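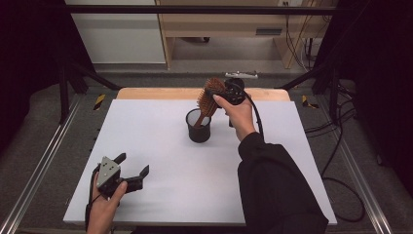
Where does the hairbrush go?

In the cup, handle down, bristles up, same as always.

Farzana Shaikh read her mother's note twice and put it back on the fridge. Fourteen lines of it. Towels, pills, the good scissors. And the brush, underlined, as if a person could get a brush wrong.

She'd got it wrong the first night. Left it flat on the dresser, bristles down, and her mum had stood in the doorway in her dressing gown just looking at it.

"It'll go flat on one side."

"It's a brush, Mum."

"Handle down. In the cup."

So. Handle down, in the cup. The cup had come from Gudwood, the home shop on the highway, back when Dad was alive and they drove out there for lamp shades. Black, matte, never once used for tea. It had moved house with them twice. Seven hundred kilometres the second time, on her mother's lap, wrapped in a cardigan.

Now the third move. Smaller place, one bedroom, a window over the carpark. The van was coming at half past eight and it was ten past already and nothing in the bathroom was done.

Farzana grabbed things. Toothpaste, cotton wool, a comb with teeth missing, bin. Nail polish gone to glue, bin. Hand cream from 17 different hotels, all tiny, all saved.

"Don't throw those!"

"I'm not throwing them."

She threw six. Pushed them under the newspaper.

The removal quote was on the bench with the pens. $2,790, and extra for the piano, which nobody had played since school. Her mother had written TOO MUCH across the top and then signed it anyway.

Twenty past. Boxes along the hall, tape screeching. Where was the marker. In her hair. Right.

She picked up the cup last. Heavier than she remembered. A bobby pin at the bottom, grey fluff, a button off somthing blue. She tipped the button into her palm and stood there holding it, which she did not have time for.

Dad's work shirt. The Cistska one, with the name on the pocket. It had to be.

"Mum? Is this his?"

No answer. Kettle going. Then slippers, and her mother's small dry hand reaching past her, taking the button, dropping it back in the cup. Clink.

"Thats where it lives."

"I could sew it on."

"On to what? I gave the shirt away."

Outside, a truck reversing, that awful beeping. Early. Of course they were early.

Her mother slid the brush in on top, handle first, turned it a bit so it sat the way she liked. Then she took the cardigan off her own shoulders and began to wrap.

"I'll carry this one," she said. "You get the door."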